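Search this site
Search for:

Budget round, again

Quick one tonight, kettle's on, the form is due back to Korkor by noon tomorrow and I have half a spreadsheet. Equipment planning for next year. One arm we have, one arm we want, and a pile of small stuff that never makes it onto anyone's list until it breaks.

So. Where we are.

The Wultbridge workshop gets a single pot for the year. Out of it comes anything with a plug, plus fingers, mounts, cables, cases, spares. Last year I put in for the arm and the controller and felt very pleased with myself. Forgot the fingers. Forgot the wrist camera cables as well, which die if you look at them. We went through 12 sets of finger pads between April and the autumn and I paid for two of those out of my own pocket and then lost the receipts. Not doing that again.

This year's list, first go:

Second arm. Same model as the first, please, I don't want to learn another pendant. Tetteh wants the longer reach version. It costs more and it won't fit through the side door without taking the base off. We've argued about it twice. I think he's wrong but I have measured the door three times now and he's only wrong by a bit.

Fingers. The Hokard ones, flat paddles. Fine on boxes, poor on anything round. I've put down 10 pairs. Korkor will ask why ten. Because I asked for four last time, Korkor.

Wrist cameras, two. One to use and one in the drawer. The one in the drawer is the one that gets used.

Cables. Just a number at the bottom with CABLES next to it. I've stopped pretending I can itemise them.

Practice objects. The line that always gets crossed out, so I'm going to go on about it for a bit.

People think the arm is the expensive part, and it is, on paper. But an arm with nothing sensible to pick up is a very dear coat stand. You need a spread of stuff. Boxes with lids, boxes with handles, things that are heavier at one end, things that look the same and aren't. And you need it bought on purpose, not whatever Ohemaa had in the boot of her car. (Love you Ohemaa. The flan tin was not a success.)
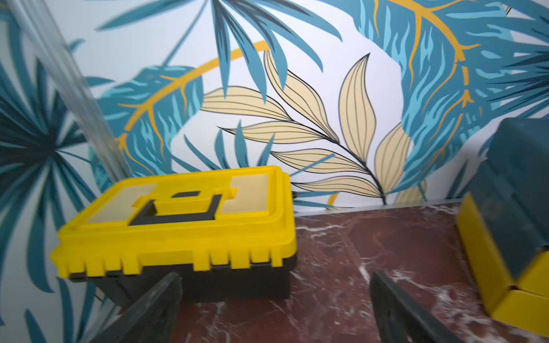
Toolboxes are the best value on the whole list, I'd say, and I want a proper line for them this time. Cheap, they stack, and you can fill them with whatever weight you like. The yellow and black one is a good example of what I'd buy more of: the handle lies down in a recess in the lid, so a planner has to decide between going for the handle and going for the body, and there are two see-through compartment windows up there as well for the camera to get cross about. Shiny surfaces want budgeting for too. Polished red marble throws reflections around, so if you're costing a matt mat or a decent diffuse lamp put it in now, not in month six when somebody finally admits the lighting is the problem. I've put in for one of each. Wallpaper with great big leaves on it I'm keeping, it's free and it's good to have a busy background.

Right, what else.

Servicing. Ignacio rang from Cáceres and says they put aside a chunk every year for it whether they need it or not, and what's left over goes on consumables. Sensible. We don't do that. We wait for the noise and then ring somebody. I've added a servicing line and labelled it in capitals so it survives the first cut.

Second hand. Niloufar found an arm going at Oscombe, nearly new, with the stand and a crate of bits. Tempting!! But no paperwork for the controller and the seller goes quiet when you ask about hours. I've said yes if we can see it run for a morning, no otherwise. She's going to ask. If it comes off, the new arm drops off the list and I can have the good compressor, so fingers crossed, the human kind.

Things I've decided to leave out: the mobile base (nowhere to drive it), the fancy force sensor (wait until someone can tell me what we'd do with it on day one), new chairs. Sorry about the chairs.

Still need prices for the mat, the lamp and the storage shelving. Also delivery, I always forgett delivery, and the carrier charges extra for a tail lift which we will need, see side door above.

If you do this sort of thing and have a template for the consumables side, send it me? Mine is a mess, the totals column adds up the totals. Found that at ten to eleven at night.

More once Korkor has been at it with the red pen. Tetteh, if you are reading this, the door is the door.

Contact | Copyright Wultbridge workshop notes, all rights reserved | Back to top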